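Reading time: 3 minutes

Clearing Floor Litter in Guest Rooms and Spare Bedrooms

The housekeeping office at Manzano House issues the following advice to residents who look after their own guest rooms. It applies equally to a spare bedroom at home. Litter on the carpet should be picked up by hand before any vacuum is brought into the room. Wrappers block the hose, and paper torn by the brush takes longer to remove than it would have taken to lift whole.

Begin at the door and work toward the bed. Carry one small bag for trash and keep the other hand free.
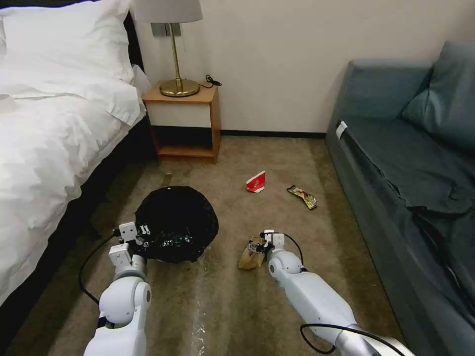
Photo: Manzano House, housekeeping office

Particular attention should be given to the strip of carpet beside the bed and the area in front of the nightstand. Small dark items are easily missed on a brown or taupe carpet, especially near a dark bed base. A flashlight held low to the floor will show most of them. Where a duvet hangs over the side of the bed, lift the edge and check beneath it before moving on.

Throws and loose covers on a sofa should be folded back onto the seat while the floor is cleared. Shake them out only after the larger litter has been removed – crumbs can then be vacuumed in one pass.

Paper cups require some care. A cup lying on its side may still hold liquid, so it should be turned upright before it is lifted. 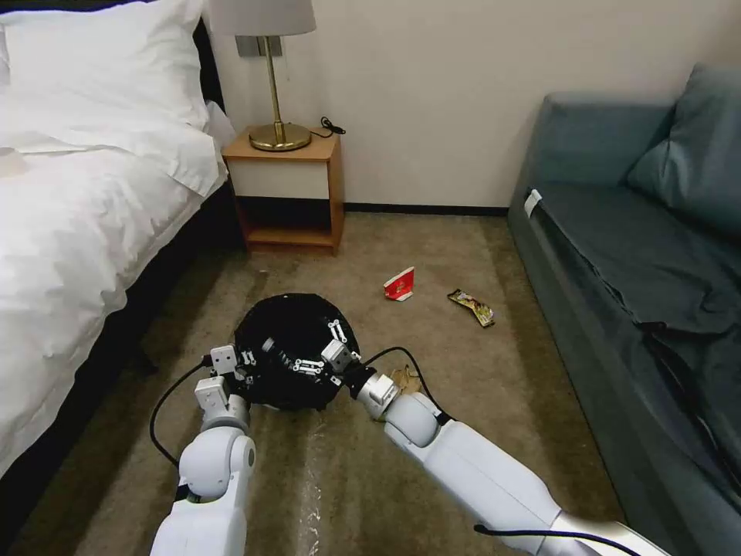
Any liquid left inside should be emptied into the bathroom sink, and the cup placed in the bag afterward. If the carpet feels damp, press a clean white cloth onto the spot and hold it there. Do not rub. Snack wrappers should be folded inward so that crumbs stay inside, and scraps of paper gathered last.

Lamp cords should be tucked behind the nightstand before vacuuming, well clear of the brush head.

Vacuum slowly from the far wall back to the door. Rooms in regular use should be vacuumed every Thursday – more often where guests take snacks on the sofa. Empty trash bags are kept in the linen closet on each floor.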